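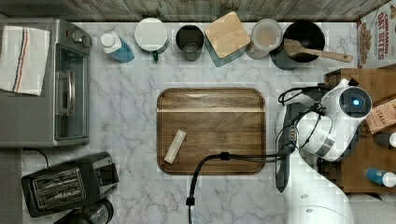
Pendo Langat would have liked the new carillon clock from Hokham to be louder. She told the workshop so after hearing the first working movement in January, and the bell stand was changed as a result. The finished clock, called the Fajardo, goes on sale on Fri 20 July with a heavier set of bells and a lever that lets the owner choose between full and half volume.

Tags: Table clocks | Musical movements | New releases

The Fajardo is a table clock that plays one of two tunes on the hour. It has 12 tuned bells, struck by small steel hammers, and a pinned brass barrel that makes one full turn for each tune. The barrel slides sideways by a fraction of a millimetre to change from the first tune to the second, and the owner can leave it to alternate or lock it on either one.

Hokham makes the clock movement in its own workshop at Flukthorpe. The musical part was developed with Zakasex, a maker of small mechanical instruments which has supplied barrels and combs to the trade for 19 years. The two firms had worked together on repairs but had never designed a new piece from the start.

"The clock side was straightforward," said Adelmo Ferri, technical director at Hokham. "We know how to make a movement that runs for eight days. Playing a tune every hour takes a lot of power, and if you take that power from the same spring the clock slows down. So the music has its own spring and its own winding square, and the two trains only meet at the release lever."

Both tunes were written for the clock by Primo Morelli. Each lasts 20 seconds at the intended speed, which is held steady by a fan governor mounted at the back of the movement. Morelli worked within the range of the bells and had to avoid striking the same bell twice in quick succession, as a hammer needs time to fall back before it can be lifted again.

"I wrote the first one at the piano and it could not be played," Morelli said. "There were repeated notes all the way through the second half. I moved some of them to the bell above and it became a different tune. I kept it."

The pins are set by hand at Zakasex. Aliki Kourkoulas, who runs the pinning bench, said that a barrel takes nearly 76 hours from the marking of the bare tube to the last check against the score. Pins that sound early or late are bent very slightly with a hollow tool until the timing is right – a job that is done by ear.

The case is pear wood with glazed sides, so that the barrel and hammers can be seen while the music plays. The dial is silvered brass with blued steel hands. A brass plate on the back door carries the clock's number and the initials of the person who assembled it. A night setting stops the music and leaves the clock running. It is worked by a small slide beneath the dial.

The Fajardo is supplied with two winding keys, a printed copy of both scores and a travelling box. Clocks will be sent out in the order in which they were reserved. Servicing of both the clock and the musical movement will be carried out at Flukthorpe, with barrels returned to Zakasex only when pins need replacing.

Enquiries about reservations and trade terms should be addressed to Remo Amato at Hokham. The clock can be heard at the Flukthorpe showroom by appointment.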